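Hot sauce pH drift after bottling
Fermentation and Preserving > Peppers

saltmarsh_k
Posted February 4, 2018
Looking for input on a green chili mash. Salt was 3 percent by total weight, fermented 20 days, then blended and strained. The meter read 3.6 at blending. After two weeks in the fridge the same batch reads 3.9. Meter is a Sunik pen type, two-point calibration. Batch size was 900 g before straining. Is a 0.3 rise normal or do I have a problem?

Dunnock
Two possible causes. Either the first reading was taken on unmixed liquid, or the calibration has moved. Brine reads lower than the solids until the acid evens out. Blend, wait a day, then measure.

tamp_and_fill
Disagree with the second half. Once it has been through a blender there is no gradient left to speak of. I would look at the probe. Sunik pens drift if they are stored dry. What are you keeping it in?

saltmarsh_k
Tap water, in the cap.

tamp_and_fill
There you go. Storage solution only. Tap water leaches the reference cell. Soak it overnight in solution, use fresh buffers and measure again.

Dunnock
The probe may well be off, but I have had coarse mash climb after blending with a good meter. Skins and seeds keep exchanging with the liquid. Saltmarsh strained his, so it depends on how fine the strainer was.

oldcrock16
What variety? Wall thickness matters more than people here admit. I grow Sollora and Adero. The Adero is thick and takes 14 days longer to settle at the same salt level.

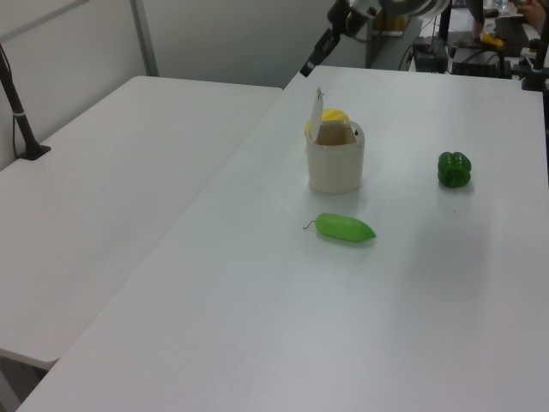 saltmarsh_k
Variety is Babić, picked in August and frozen whole. They are thin-walled and I don't freeze them trimmed. For the next batch I want them fresh and picked at the light green stage, like the chili lying on its side there, with the thin curled stem left on until just before chopping. Strainer was a regular kitchen sieve, so Dunnock may have a point about fines.

oldcrock16
Freezing breaks the cell walls, so a thin pepper should have given up its juice early. I vote probe.

Dunnock
Leaving the stem on is fine, but rinse around the cap. Dirt collects there.

saltmarsh_k
Update — soaked the probe overnight and recalibrated with new buffers. The batch now reads 3.7. I'm adding a little vinegar anyway and keeping it cold.

tamp_and_fill
Good. Throw out the old buffers.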